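About Us

Platier is a family activities and gift-planning studio. We write printable activity packs, family questionnaires, party plans and memory books for people who want to mark a birthday, a holiday or an ordinary weekend without buying a lot of things. We started at a kitchen table and we now have a small office with a workroom in the back.

How we started

Platier was started by Araceli Meléndez and Montserrat Alvarado. They met when their oldest children were in the same kindergarten class and ended up running the class party table together for most of that year. Araceli had been a children's librarian. Montserrat had worked as a layout designer for a firm that made school workbooks. Both of them had a drawer at home full of half-used craft kits.

The first thing they made together was a grandparent interview, a two-page sheet that a child could fill out with help. It asked what Grandma ate for lunch at school, what her first job paid, who taught her to drive and what she was afraid of when she was small. They printed 16 copies for the families in the class. By the end of the month they were getting requests from parents at other schools, and some asked for a version for aunts, stepdads and neighbors. Those versions became the first pack we sold.

For the first couple of years the packs were only sent by email. Montserrat did the layouts at night and Araceli answered the mail in the morning before work. We still have the original grandparent sheet in the catalog, with some questions changed. The driving question is the one people write to us about most.

What we make

Our catalog has 200 printable packs. Each one is a file you download and print at home or at a copy shop. Most are black and white or use very little color, so they don't drain an ink cartridge. A pack usually has a page for the adult who is setting things up and then the pages for the kids.

The largest group is the questionnaires and interviews. These cover parents, grandparents, siblings, teachers, coaches and babysitters. There is a version for children who can't write yet, where an adult reads the question and writes down the answer exactly as it was said. We ask people to leave the answers uncorrected.

The second group is what we call day plans. A day plan is a written outline for a birthday or a holiday at home, with a rough order of events, a short shopping list and one or two things that can be dropped if everyone is tired. Day plans are written for one adult to manage. If a plan needs two adults, the first page says so.

We also make coupon books, scavenger hunts, car trip sheets, thank-you note sets and a yearly memory book. The memory book is called Irno. It comes as a set of twelve monthly pages and a cover, and you can start it in any month. Many families start in September with the school year. There is room on each page for one photo, a height, a favorite meal and a few lines about what happened.

The table-game packs go by the name Flukaver. They are short games that can be played sitting down with a pencil and whatever is in the house. We wrote them for the hour after a family dinner when the adults are still talking and the kids have finished eating. 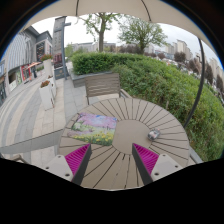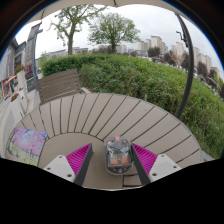
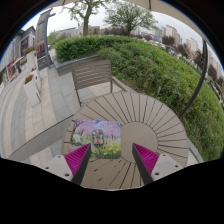 How a pack gets made

An idea for a pack usually comes from a customer letter or from something one of us needed at home. Araceli writes the first draft of the text. She reads every question out loud, and the ones that sound like a school test get rewritten or cut. Then Montserrat lays out the pages and prints them on a basic home printer, the same kind most of our customers have.

After that the pack goes to our test families. They live in different kinds of households and their children range from toddlers to teenagers. They get the pack with no instructions from us beyond what is on the page. They send back the filled-out sheets, or a note saying why the sheets didn't get filled out, and we make changes from there. A pack that doesn't get used at this stage goes back in the folder. Some have been in the folder a long time, including a breakfast-in-bed plan that we have rewritten more than once and still don't think is right.

Seasonal packs are finished well ahead of the season. Work on the Mother's Day and Father's Day pages is done in January, and the December packs are closed by the end of August. If you have an idea for a holiday pack, please send it early.

Families come in many shapes

We try to write pages that fit the people using them. Every parent questionnaire can be downloaded with the name at the top left blank, so a child can write in whatever they call that person. We have packs for kids who split their time between two homes, for families with a parent who works away, and for children who want to remember someone who has died. That last group of pages was written with help from a school counselor and is free to anyone who asks.

Our packs are in English. The grandparent interview and the Irno pages are also available in Spanish. Montserrat wrote the Spanish versions herself, and her mother checked them.

Schools and libraries

Teachers may copy any pack they have bought for all the students in their own classroom. A library can buy a single license that covers all its programs for the year. For larger groups, such as a whole school or a summer camp, please write to us and we will send a price. We don't charge public libraries for the scavenger hunts.

Twice a year we hold a free workshop at Carrillo, the community hall down the street from our office. The spring workshop is for adults and covers how to interview an older relative, including what to do with the recording or the notes afterward. The fall workshop is for children and adults together, and everyone leaves with a finished Irno cover. Seats fill up, so it helps to sign up through the workshops page once the dates are posted.

The people here

Araceli Meléndez writes the packs and answers most of the customer mail. She has three children and keeps the office library of old party books and magazine clippings.

Montserrat Alvarado is in charge of design, printing tests and the website. She has two children. If a page won't print correctly, your message goes to her.

We also work with freelance illustrators, who are credited by name on the last page of each pack. We pay them a flat fee when the drawings are delivered. We look at new portfolios in February. Please send a link and leave off attachments, which our mail system tends to reject.

Orders and refunds

After you buy a pack, the download link is sent to your email and stays open for a year. If you lose the file after that, write to us with the email address you used and we will send a new link. There is no charge for that.

If a pack turns out to be wrong for your family, ask for a refund and tell us which pack it was. You don't need to give a reason, though we read the reasons when people send them. We don't offer a subscription and don't have plans to start one.

Contact

The best way to reach us is the form on the contact page. We answer mail between 9 a.m. and noon on working days, and most messages get a reply by the next working day. In the weeks before Mother's Day and in December it can take longer. If you need something for the same day, put the word "today" in the subject line and we will look for those first.

The office is not a store and we don't keep printed packs to sell there. Local customers can pick up workshop materials by appointment.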